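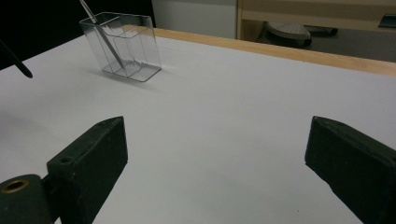
Genji Hosoda wrote to us in April that he had put off teaching by hand for years, having always assumed it meant a week of reading before anything moved, and that he had his first task recorded before lunch. We do like letters like that!

The Plonach hand-held gripper is for people who would sooner show a robot a job than write it all out. You hold it, you do the job at your own table and at your own pace, and the Follia software keeps each go as a recording your arm can learn from. If you prefer to work from a distance, the same recordings can be mixed with ones made by remote control – plenty of our customers do a bit of both.

Start with something small, such as reaching for a clear box, and please don't worry if your early attempts are clumsy. You can delete them.

In the box: gripper with two fingers, charging lead, 3 spare finger screws, printed guide.
Weight: 254 g without the lead
Running time: nearly 7 hours
Finger sets: standard or Softić long reach
Remote control: needs the Osov handset, sold separately

Spare finger sets are £49 a pair, and we're always happy to talk through which one would suit your work before you order.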